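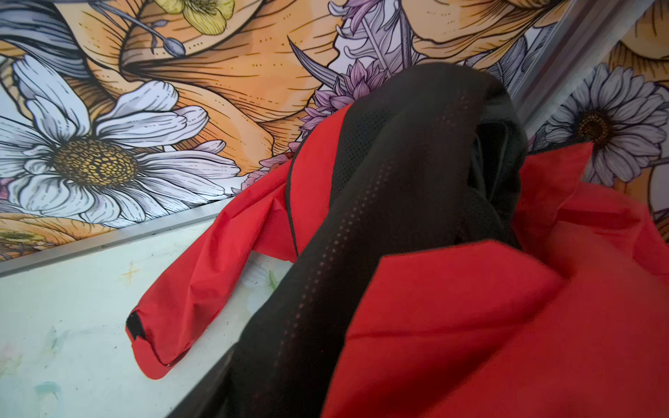

赤いジャケットと黒いメッシュの裏地。袖口は折り返した状態。

Damar 衣類たたみ・仕分け記録 バージョン2

概要

Damarは、普段着をたたむ前の状態と、たたんだ後の置き場所を書き留めた表形式の記録です。上着、フリース、スウェット、スポーツ用の薄手の服、ブランケットなどの布物を対象にしています。衣類は84点、記録は2,124行あります。1行が1回の作業にあたり、同じ服が何度も出てきます。

バージョン1は上着だけの記録でした。バージョン2で布物全般に広げ、列の名前を整理し、裏返りの書き方を変えています。バージョン1のファイルをそのまま読み込むと lining 列がないためエラーになります。移行の手順は「バージョン1からの変更」に書きました。

収録している内容

damar_items.csv
衣類の台帳です。品目ごとに1行で、色、素材の手触り、裏地の有無、付属品を書いています。

damar_log.csv
作業の記録です。2,124行。列は19あります。

damar_terms.txt
記録で使う言葉の一覧です。「丸まり」「ねじれ」「裏返り」「垂れ」などの区別を書いています。入力前に一度読んでください。

README.txt
この文書です。

主な列

item_id
台帳の番号。上着はJ、布物はC、どちらにも入れにくいものはXで始まります。

color_outer
表地の色。日本語の色名で書きます。赤、黒、紺、生成りなど。ラベンダー、藤色、薄紫は「薄紫」にまとめました。入力者によって呼び方が割れたためです。元の呼び方は note に残っています。

color_inner
裏地の色。裏地がない場合は空欄です。表と同じ色のときも省略しないで入力します。

texture
手触りの区分。「つるつる」「さらさら」「起毛」「メッシュ」「その他」から選びます。素材名は tag_text の列に入るので、ここには書きません。洗濯表示が読めない服でも埋められるように、手触りを先に決めた経緯があります。

lining
裏地の見え方。「なし」「一部」「全部」の3段階です。

sleeve_state
袖の状態。左右を別々に書きます。「出ている」「中に入っている」「折れている」「不明」。着たときの左右で書くので、裏返しのときに間違いが多い列です。

cuff_state
袖口の状態。折り返しがあるか、留め具が閉じているか。留め具の種類がわからないときは「留め具あり」とだけ書いてください。面ファスナーかゴムかを推測で埋めた行が初期に混ざり、後でまとめて直しました。

hood
フードの有無と向き。襟との区別がつかない姿勢のときは「不明」とします。広げた後に判明しても、広げる前の行は書き換えません。

under / over
上下に重なっている衣類の番号。3枚以上重なっている場合は、直接触れているものだけを書きます。

surface
服が置かれていた面。「台」「床」「敷物」「かご」「その他」。台の端から垂れている場合は「台」にして、垂れの有無は drape に入れます。

destination
たたんだ後の行き先。「棚」「引き出し」「吊り」「洗い直し」「保留」。

note
自由記述。長さの制限はありません。

残りの列の説明は damar_terms.txt の後半にあります。

裏返りの扱い

上着の記録で一番もめたのが裏返りです。バージョン1では「表」「裏」の二択でしたが、脱いだままの上着は、身頃の片側だけ裏が出ていたり、袖だけが表のままだったりします。裏地の色が表地と大きく違う服では目で追いやすく、同じ色の服では縫い代や洗濯表示を探すことになります。

バージョン2では lining を3段階にし、袖は sleeve_state に分けました。判断の基準は次のとおりです。

身頃の裏地がまったく見えなければ「なし」。
身頃の表地と裏地が両方見えていれば「一部」。
身頃の表地がまったく見えなければ「全部」。

袖は lining の判定に含めません。袖だけが裏返っている上着は lining を「なし」とし、sleeve_state と note で補います。

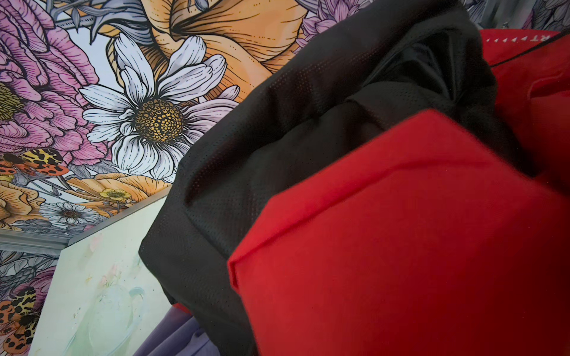
メッシュの裏地は、ポケットの袋布と見分けにくいことがあります。特に、縫い目が折れ目に隠れているときは、どちらが手前かが決まりません。その場合は lining を「一部」とし、note に「袋布かもしれない」と書いておきます。広げて確認できたときは、新しい行を足してください。前の行は残します。

ひもや帯が服の中から出ている場合も同じです。何の部品かわかるまでは「ひも状のもの」と書きます。リュックの肩ひもが上着に絡んでいただけ、という例が過去にありました。

重なりの書き方

服が積み重なっているときは、上から順に番号を振りません。山は途中で崩れますし、上下が場所によって入れ替わる組み合わせもあるからです。袖が下の服をくぐって反対側に出ているような場合は、under と over の両方に同じ番号が入ります。入力ミスではないので、検査で警告が出ても消さないでください。

色が近いもの同士が重なっていると境目を取り違えます。黒い裏地の上着と黒い服が並んだときは、まず表地の色がはっきりしているほうを確定し、残りを後から割り当てます。どうしても分けられなければ、1行にまとめて item_id を X000 にします。

片側だけ持ち上がっている服は、残りが面に触れていれば surface を埋めます。完全に浮いている場合だけ空欄です。
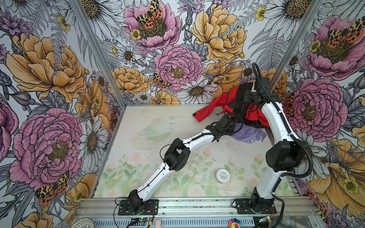

隅に集まった衣類。赤い服に黒い縁取り、下には白い文字の入ったラベンダー色の布。

布物の扱い

起毛した布は、折り目がはっきり残りません。たたんだ端が丸くなるため、端なのか折り山なのかが見た目では決めにくくなります。fold_edge の列には、縫い目か縁かがり糸が確認できたときだけ「端」と書き、それ以外は「折り」とします。

文字や柄が印刷されている布は、読める文字を print_text にそのまま写します。折れ目で途中が隠れている文字を補ってはいけません。まったく読めない場合は「判読不可」と入力します。空欄は「印刷なし」の意味になるので、両者を混同しないようにしてください。

小さな点や影は、ボタン、スナップ、しみのどれかが決まるまで「点」とします。しみと確認できたものは destination を「洗い直し」に変えます。ボタンやスナップだった場合は、台帳の付属品の欄にも追加してください。

淡い色の布では、しわの影を汚れと取り違えやすいです。手のひらで一度ならしてから見直し、消えたものは数えません。
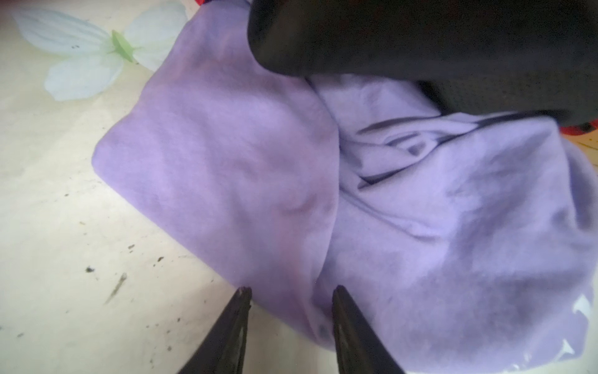

たたみ方の区分

fold_type の列は次の区分で書きます。

四つ折り
布物の標準です。長い辺を合わせ、もう一度折ります。大判のものはさらに半分にしますが、区分は四つ折りのままです。

身頃折り
上着とスウェットの標準です。袖を背中側に入れてから、裾を襟に向けて折ります。フードは最後に折り込みます。

丸め
薄手のスポーツ用の服に使います。棚で転がるので、引き出しに入れるもの以外では選ばないでください。

吊り
中綿の入った上着と、折るとしわが戻りにくいもの。ファスナーは半分まで上げます。

未処理
後回しにしたもの。理由を note に書きます。

つるつるした表地の上着は、身頃折りにしても棚の上で崩れることがあります。Stanelbyの記録では、裏地がメッシュの上着に「崩れた」という note が多く、途中から吊りに切り替えた品目もあります。切り替えの前後で item_id は変わりません。

記録の作成

台帳の初版はEmmanuel Tembaが作り、作業の記録と用語の整理はKimutai Masanjaが担当しました。入力はStanelbyとMarinescuの2か所で行っています。Stanelbyは上着が多く、Marinescuは布物が多いため、場所ごとに集計すると区分の偏りが出ます。

整形には社内の小さなスクリプト Drivel を使いました。全角と半角の統一、色名の置き換え、重複行の検出を行います。重複の疑いがある行には dup_flag が付きますが、削除はしていません。同じ服を続けて2回たたんだ場合も同じ印が付きます。

6月に入力した分は、texture の「さらさら」と「つるつる」が逆になっている箇所が見つかったため、台帳と突き合わせて修正しました。修正した行の note には「手触り訂正」とあります。

バージョン1からの変更

side の列を廃止し、lining と sleeve_state に分けました。
色名の「えんじ」は「赤」にまとめました。
surface に「敷物」を追加しました。以前は「床」に入れていました。
print_text を新設しました。バージョン1の行は空欄ですが、印刷がないことを意味しません。
destination の「その他」を「保留」に改めました。

移行するときは、side が「表」の行を lining「なし」に、「裏」の行を「全部」に置き換えてください。「一部」にあたる行は自動では復元できません。note に「途中」「半分」と書いてある行を目で確認するのが確実です。

既知の問題

サイズの列は半分ほどしか埋まっていません。洗濯表示が切り取られている服があり、寸法を測る決まりもありませんでした。

hood の「不明」は上着に集中しています。立ち襟とフードの付け根は、丸まった状態では区別できないことがあります。

作業時間の列はありません。たたむ速さの比較には使えません。

under と over の対応が片側だけになっている行が残っています。相手の服が台帳に登録される前に入力された分です。見つけ次第直しているので、番号を添えて知らせてください。

利用にあたって

衣類の分類、収納の見直し、たたみ方の手引きの作成などに使えます。再配布するときは、この文書と damar_terms.txt を一緒に入れてください。

列を足す場合は、既存の列の右側に追加します。途中に挟むと Drivel が列の位置を読み違えます。

台帳の訂正はEmmanuel Temba、記録の訂正はKimutai Masanjaまで。item_id と行番号、直したい値を書いて送ってください。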